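Home News People Places Archive Contact
Search this site Go

Keeping the ferry talk going in Calloway

Marisol Alcantara has recorded the memories of former ferry workers in Calloway for five years. She started after the river crossing closed and the ticket house was sold. Her recordings now fill three shelves at the Rernell library, with typed copies beside them.

"I didn't have a plan," she said. "My uncle worked the ropes, and I wanted his voice on tape. Then he gave me a list of men I had to call."

Most of the talks run long. She asks people to begin with their first day of work and lets them wander from there. She doesn't bring up the accident of that last July until they do.

"Some never mention it. They want to talk about the ice, or the pay, or what the cook made." 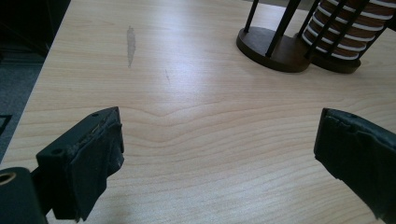 Desmond Dvorak remembers the pay as worse than the ice. He told her the deckhands got their money every second week, and that the winter crew was cut to four men with no raise for those who stayed. Alcantara has heard the same from others, though they disagree on the year.

"I leave the disagreements in," she said. "If two men tell it differently, the library gets both."

She does her own typing, in the evenings, and sends each person a copy before it goes on the shelf. A few have asked her to take out a name. One asked her to put back a curse word she had softened.

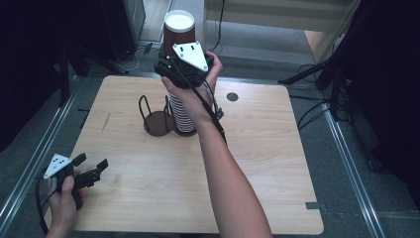 Amos Pennington
09/05/2021

The library has asked for an index, and she has begun one by boat. The Vovinari comes first, as it ran the longest and had the largest crew. She still needs people who worked the night crossing.

"Wives and daughters too," she said. "They knew the schedule better than the captain did."

Her next recordings will be with the families who sold bait and coffee at the landing. She expects to finish those before winter. Anyone who worked the crossing can leave a note for her at the library's front desk.

Contact us | Copyright Calloway People and Places | Back to top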